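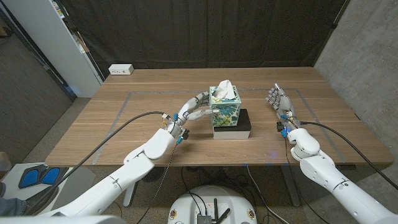

Wer Störungen zählt, muss auch die harmlosen zählen

Die Versuchsreihe am Standort Trundcombe umfasste 1.000 Greifvorgänge mit einem zweiarmigen System. In 177 Fällen blieb die Hand nach dem Öffnungsbefehl länger als vorgesehen geschlossen. In den Abschlussbericht des Betreibers Lunbridge haben es 4 dieser Fälle geschafft, nämlich jene, in denen der Not-Halt betätigt wurde. Alle übrigen gelten als »betrieblich unauffällig«. Diese Einstufung halten wir für falsch.

Eine Taschentuchbox verzeiht viel. Wird sie zu spät losgelassen, ist der Karton eingedrückt, und der nächste Durchgang beginnt. Dieselbe Verzögerung an einem Glasgefäß oder an der Hand eines Menschen wäre ein meldepflichtiges Ereignis. Der Fehler ist in beiden Fällen derselbe, nur der Gegenstand hat gewechselt. Ein Meldewesen, das sich am Schaden orientiert, erfasst ihn erst dann, wenn er teuer geworden ist.

Der Hersteller Jiner verweist auf eine mögliche Zugbelastung der Leitungen am Handgelenk. Das mag zutreffen. Geprüft wurde es bislang an 3 Handgelenken, und die Ergebnisse liegen den Anwendern nicht vor. Auch die Frage, ob frei hängende Kabel im Bewegungsbereich zulässig sein sollen, bleibt in der Betriebsanweisung offen.

Der Fachkreis Hepburn spricht sich daher dafür aus, jede Abweichung zwischen Befehl und Bewegung mit Uhrzeit, Gelenk und Leitungsführung zu protokollieren. Der Einwand, dies überfordere kleinere Labore, überzeugt nicht. Die Steuerung zeichnet die Werte ohnehin auf; sie müssten lediglich ausgewertet und weitergegeben werden. Bis zur Vorlage der Prüfergebnisse sollte das System nicht an zerbrechlichen Gegenständen eingesetzt werden.

Kontakt | Impressum | © Fachkreis Hepburn | Nach oben

Diese Website verwendet Cookies. Mit der weiteren Nutzung stimmen Sie deren Verwendung zu. Akzeptieren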